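트루러스(Trurus) 소개

안녕하세요, 트루러스를 운영하는 카트리오나 던(Catríona Dunne)입니다. 소개 페이지는 원래 회사 이름을 주어로 쓰는 거라던데, 몇 번 써 봐도 남의 회사 이야기 같아서 그냥 제 말투로 쓰기로 했어요. 조금 길어도 양해 부탁드려요!

저희는 공공조달 소식을 다루는 작은 매체예요. 정부와 공공기관이 무엇을 사고, 어떤 조건으로 계약하고, 그 계약을 두고 누가 이의를 제기하는지 매일 들여다봅니다. 입찰 공고, 낙찰 결과, 계약 변경, 분쟁 결정문 같은 것들이요. 써 놓고 보니 참 재미없어 보이는데, 저는 이 일이 아직도 정말 재밌습니다. 계약 변경 이력만 쭉 따라가도 사업 하나가 어디서 꼬였는지 보이거든요.

시작은 이메일이었어요. 제가 마디건(Madigan)이라는 컨설팅 회사에서 제안서를 쓰던 시절에, 아침마다 공고를 훑어서 동료들한테 요약을 보냈습니다. 처음엔 같은 팀 사람들만 받아 봤는데 어느새 옆 부서에서도 보내 달라고 하고, 이직한 사람들도 새 회사 주소를 알려 주면서 계속 받고 싶다고 하더라고요. 받는 사람이 80명이 됐을 때 이걸 제대로 해 보자 싶어서 11월에 사표를 냈습니다. (겨울 앞두고 사표 내는 건 별로 권하고 싶지 않아요. 난방비 고지서가 꽤 무서웠어요.)
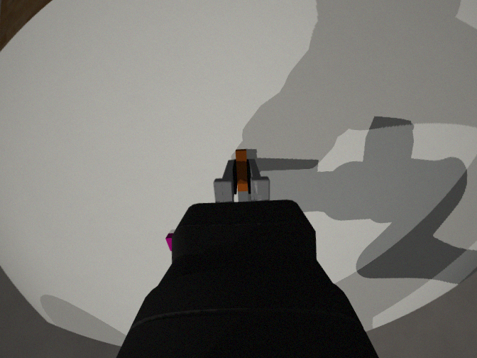 그때 같이 나온 사람이 미르타 파이네말(Mirta Painemal)이에요. 지금은 저희 편집장이고, 기사가 나가기 전에 모든 문장을 한 번씩 의심하는 역할을 맡고 있죠. 제가 "대규모 계약"이라고 쓰면 얼마인지 쓰라고 하고, "업계에 따르면"이라고 쓰면 업계 누구냐고 물어봐요. 처음 몇 달은 좀 서운했는데 지금은 저도 후배들한테 똑같이 하고 있습니다. 저희 기사에 형용사가 적다면 그건 다 미르타 덕분이에요.

요즘 하는 일을 정리하면 이렇습니다.

아침 브리핑
평일 오전에 나가는 무료 뉴스레터예요. 전날 올라온 공고와 결정문 중에서 읽을 만한 것만 골라 짧게 씁니다. 별일 없는 날은 정말 짧아요. 억지로 늘리지 않습니다.

담당자 인터뷰
발주 부서에서 일했던 분들, 수주 기업의 실무자들을 만나서 길게 이야기를 듣습니다. 지금까지 281편을 실었고, 개인적으로는 유찰이 세 번 난 사업을 맡았던 분의 이야기를 제일 좋아해요. 질문지를 미리 보내 드리긴 하지만 원고를 미리 보여 드리지는 않습니다. 사실관계 확인이 필요한 부분만 따로 여쭤봅니다.

조디시아(Zodesia)
유료 구독자용 검색 서비스입니다. 흩어져 있는 계약 변경 기록을 사업별로 묶어서 볼 수 있게 만들었어요. 이름 뜻을 물어보시는 분이 많은데, 회의실 화이트보드에 적힌 후보 중에서 유일하게 도메인이 남아 있던 이름이에요. 현재 200개 넘는 기업과 연구소에서 쓰고 있습니다. 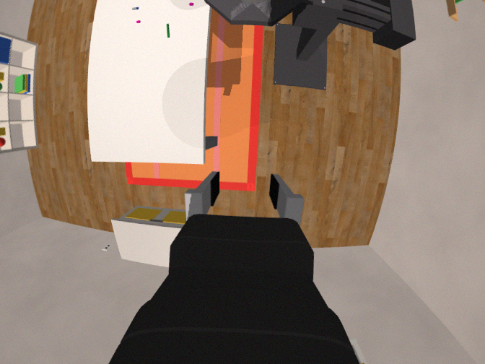
시뮬레이션 화면. 나무 바닥 위에 빨간 테두리의 주황색 매트가 깔려 있다.

돈 이야기도 해야겠네요. 저희 수입은 구독료와 콘몬트(Kornmont)라는 이름으로 여는 연례 행사의 참가비에서 나옵니다. 광고는 뉴스레터 맨 아래 한 칸만 받고, 그 칸에는 꼭 광고라고 적어요. 기사 협찬은 받지 않습니다. 행사에 후원하신 회사라도 기사에서 다뤄야 할 일이 생기면 다룹니다. 그 일로 후원이 끊긴 적도 두 번 있는데, 그중 한 곳은 다음 해에 다시 오셨어요. 반가웠습니다, 진심으로요!

첫 번째 콘몬트 행사에는 66명이 왔어요. 의자를 너무 많이 빌려서 뒤쪽 세 줄이 텅 비었고, 마이크는 오전 내내 지직거렸고요. 그런데 점심시간에 발주처 분들과 중소기업 대표님들이 한 테이블에서 평가 기준 이야기를 하느라 오후 순서가 밀렸거든요. 그 뒤로는 점심시간을 아예 길게 잡고 있어요.

기사에 틀린 부분이 있으면 꼭 알려 주세요. 고친 기사에는 맨 위에 무엇을 언제 고쳤는지 적습니다. 조용히 고치고 넘어가지 않아요. 금액 단위를 잘못 쓴 적도 있고 기관 이름을 옛날 이름으로 쓴 적도 있는데, 전부 정정 기록에 남아 있으니 궁금하시면 찾아보셔도 됩니다(저는 조금 부끄럽지만요).

제보도 언제나 환영이에요. 이름을 밝히고 싶지 않으시면 첫 메일에 그렇게만 적어 주세요. 제보 메일은 저와 미르타 둘만 읽습니다. 답장은 보통 이틀 안에 드리는데, 행사 준비 기간에는 좀 늦어질 수 있어요. 구독이나 결제 문의는 화면 아래쪽 고객지원 메뉴로 보내 주시면 훨씬 빨리 처리됩니다.

카트리오나 드림

마지막 수정: 2024년 3월 8일 금요일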